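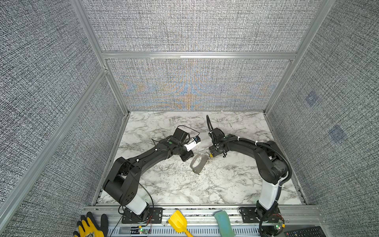 Jobs > Workshop > Cell technician

Print this page | E-mail to a friend

Cell technician (part time), Trirbridge

Atik needs someone to look after one two-arm cell at our Trirbridge workshop. Start August, sooner if you can. 95 hours a month, mostly mornings, first run is 7.30 so you need to be in before that.

You'd have the one cell and it would be yours. Both arms, both grippers, the boards on the front rail, all the cabling. The last person moved over to our Flurnmont site and we are behind on jobs already.

The work
— Morning check: bolts on both base plates, cable ties, any wire that can snag
— Jaw tips. Clean, check for scuffs, swap when worn. Log it
— Lining up the two arms so they meet where they should. Fiddly, allow an hour at frist
— Keyring handover test after every repair, small rings and tags passed between grippers
— Wiping down the worktop, putting tools back
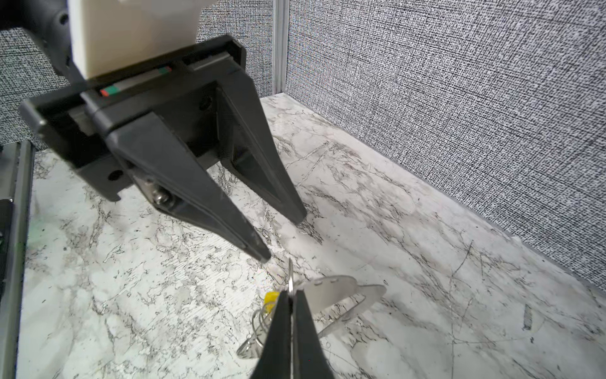

Handover test: ring held in the lower jaws, upper gripper open.

You will need
— Steady hands and decent close-up eyesight (glasses fine)
— Two years or so fixing small machines. Printers, sewing machines, bikes, we don't mind which
— To be happy reading a wiring diagram
— To write things down so the next shift can read it

Nice to have: you've used the Ledesma log sheets before. If not we'll show you, takes around 2 days.
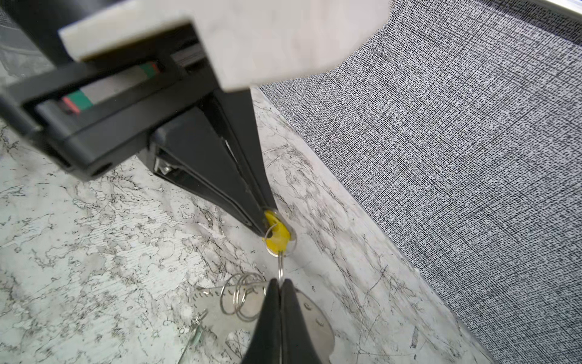 How to apply

Short letter and a CV, no forms. 200 words is plenty — tell us about something you mended and what was wrong with it. Quote job 346. Shortlisted people come in for a paid half day at the cell, bring flat shoes and no loose sleeves. We reply to evryone.

Contact the workshop office | © Atik, Trirbridge | Back to top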